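Tarow cell, Hovanbridge – setup and maintenance notes

Scope
Covers the arm, gripper and wrist camera of the Tarow cell. The controller image is documented separately in the Cutell repository.

Start-up
1. Power the controller and wait for the heartbeat on port 206.
2. Home the arm with the gripper open.
3. Load the joint offsets. Do not reuse offsets from before a cable change.
4. Run the cloth hold: close on a folded garment, extend the arm low over the sofa seat and log finger current.
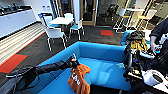

Cremilda Bittencourt: The hold limit in the November config is too low for thick cloth. I raised it by 4 per cent and the slip alarms stopped. Please merge before the next offset run.

Merged. The old value is kept in the config as hold_legacy.

Gripper care
Finger pads are changed every 1,000 closures. Wipe the fingers with a dry cloth and check the Jurčo coupling for play – the screws back out first on the inner side. Six screws, tightened in a cross pattern.

Wrist camera
Refit the camera after any pad change and repeat the hand-eye calibration. Pale, smooth doors give few features, so check the finger position against the seam and the strips beside it before closing.
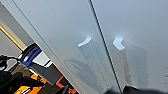 Fig. 2. Wrist view at the double doors, gripper finger at lower right.

Known issues
– Glare on white panels upsets the edge detector. Lower the exposure by hand.
– Offsets are lost if the controller is stopped during a write.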